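3.2 Storage and counting of single-use supplies

Stock records were collected from nine outpatient clinics in the Grendevach district, all of which order through the same regional supplier, Suvamico.

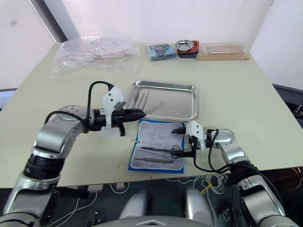 Each clinic kept its own shelf list, and the lists differed in how they named the same item. Swabs, for instance, were entered by the box at six clinics and by the piece at the others. We converted all entries to single pieces before comparing them with the delivery slips.

The combined file held 3465 entries. Of these, 334 could not be matched to a delivery and were set aside – most had a missing lot number or a date written in the wrong column. They are left out of the waste estimates in Section 4.

Figure 2. Small supplies on a light tabletop, with a steel tray.

Expired stock was recorded separately from stock thrown away after opening. Clinics using the Hedlund shelf layout, in which new deliveries go behind older ones, logged expired items once a month. The Stikum clinic logged them only at the yearly count, so its monthly figures were not used. Opened packs were harder to follow. Staff wrote down the pack but often not the number of pieces left in it, and we treated such packs as half full.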